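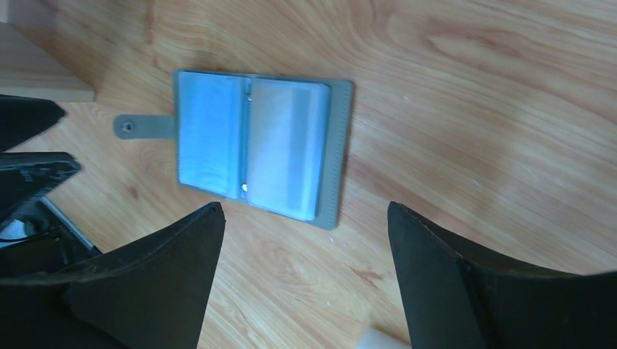 Wrist view, card holder task, before the grasp.

Student team claims 68% on the card holder task. Am I the only one who doesn't buy it?
Forum: School and Club Robotics > Manipulation
Replies: 9

tinsnips
Post #1

I mentor a second-year group at the Kuipers program and we're putting in an entry for the Lullavard student challenge. Two arms, tabletop tidy-up. The robot gets an open card holder plus some small store items and has to put things where they belong. My students trained a policy on 200 teleoperated demos and came to me last week with a slide that said 68 percent success on the card holder. They were very pleased with the slide.

I'm not pleased with the slide. When I asked what counted as a success I got three answers from four people. One said the fingers close on it. One said it leaves the surface. Two said it ends up in the right bin. So the 68 is an average of something, and I couldn't find out what by asking the people who made it.

The wrist view up top is the sort of start they're counting from. Holder lying open and flat, plastic sleeves up, snap tab sticking out to the left, fingers spread with the thing sitting between and ahead of them. I have my doubts about any policy that gets that right two times out of three after 200 demos. It's thin, it's floppy when open, and the sleeves throw light back at the camera. The left stack looks blue in that view and the right one looks nearly white.

What would you make them do before the number goes in the report?

halfduplex
Post #2

Make them write the success rule down on paper before they run anything else. One sentence. If it takes two sentences the rule is bad.

Then have somebody outside the team do the scoring. We had 22 trials once that our own kids scored at 19 good, and when the kids from the other bench scored the same video it was 13. Same video! They weren't lying, they just knew what the arm was trying to do.

mrs_gantry
Post #3

I think you're being a bit hard on them. These are second-years. Two years ago a student project at this level was a line follower and a poster. If they collected 200 demos and have a two-arm setup that runs at all, they've learned a lot more than the percentage says.

On the sleeves, I'd be less worried than you are. Our card case is shinier than yours and the policy didn't care much once we had demos with the lights in different places. Did they ever move the lights?

tinsnips
Post #4

@mrs_gantry They did not move the lights. All 200 demos were recorded in August in the same afternoon slot, with the same two people driving. I only found that out because I asked why the file names were so tidy.

And I do think they've learned a lot. I'd still like the number to mean something. The judges at Lullavard are going to ask, and "we think so" is a poor answer from a team with a slide.

@halfduplex The outside scorer is a good idea, I'm stealing that.

Fixed camera view of the bench, for those who asked by message how the arms are arranged. Both bases are on the one rail at the front, shelf in the back left with the two coffee cups and the yogurt on top, bins at the back. Left gripper has the flat gray piece and the right one is pointed in at it. The students want the handover between arms to count as its own task and I keep saying no.
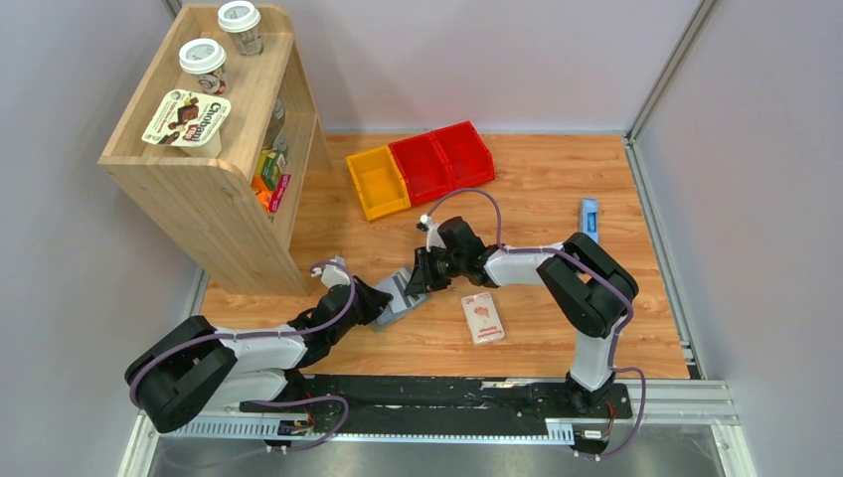
slackwater_bot
Post #5

Why no on the handover? That's the hard part. If I were judging I'd rather see an honest score for the handover than a padded score for the pick.

Also, your bins. One yellow and two red. If two bins are the same color and the instructions to the robot use color words, which red bin is right? I would bet lunch that some of your 68 percent is "a red bin" and some of it is "the red bin."

The other thing I'd look at is the loop of purple cable standing up over the right arm, close to the bins. From that camera it's in the same part of the view as the red one at the back. If the policy uses the fixed camera for placing, I'd want to know what happens when somebody re-clips that cable and the loop sits differently. We lost most of a month to a cable. The policy had learned where the cable was.

pocketknurl
Post #6

Going to disagree with nearly all of this. You're all treating a club project like a journal submission.

Lullavard scores the live run. It has never scored the report, apart from the safety page. The team could write 68 or 86 or "pretty good" and the arms will either put the stuff away on the day or they won't. Time spent on scoring rules is time they aren't spending on demos, and 200 is low for a deformable item. I'd tell them to drop the slide and go collect up to 200 more, with different drivers.

(Agree about the cable. Cables are evil.)

halfduplex
Post #7

@pocketknurl And how do they know the second batch helped, if they can't say what they measured on the first batch? That's how you end up with a big folder and a shrug. I've got one of those folders on a drive at home.

arnout_v
Post #8

Arnout Vanhove here, I run the Suvetti after-school group. We entered last time, and our card item was a folded paper wallet, so a bit easier than yours.

We did what pocketknurl suggests. We added demos until we ran out of evenings and didn't score anything properly. On the day our arms did the pick fine and then sat there with the wallet in the left gripper and the right one hovering next to it, doing small nervous movements, until time ran out. We had never written down how often the handover failed at the bench. I believe it was often. We all sort of remembered the good ones.

So my vote is with the rule on paper. But I'd count the stages apart: grasp, lift, handover, place. Four columns, a tick or a blank. It takes one student with a clipboard and you can still collect demos the same evening.

One question for tinsnips. Are the students resetting the holder by hand to the same spot? Ours did, without meaning to. There was a scratch on the table and they all lined up with the scratch.

tinsnips
Post #9

@arnout_v Oh no. I went and asked. No scratch, but they "put it about where it was." So yes.

@slackwater_bot You win lunch. The written instruction says "red bin." I checked the scoring sheet for the last session and both red bins were ticked as correct. Take those out and I honestly don't know what's left, because the sheet doesn't say which one it went into.

@pocketknurl I take the point about the live run, but I have students who will go to interviews with this on their resumes, and I don't want them learning that you pick the definition after you see the result.

What I've told them, as of this evening:
New sheet with arnout_v's four columns, handover included, so they got their way on that one.
Start positions drawn from a list that somebody outside the team writes.
The instruction names the yellow bin or the back red bin, never just red.
Scoring done by the other section, who have wanted a reason to be rude about our arms since the start of term.
128 trials before anyone makes another slide. They howled. I may settle for fewer.

mrs_gantry
Post #10

128 is a lot of resetting for second-years, they'll get sloppy by the end of it and you'll have a new problem. I'd split it over several sessions and change who does the resets. And move the lights for at least half of them, please, I'm still stuck on the lights.

I looked up whether the Rusura starter policy has a published score on open wallets and couldn't find one, only closed cases. If anybody here has run it on something with plastic sleeves, post the sheet, even if it's ugly. I'd trust an ugly one more at this point.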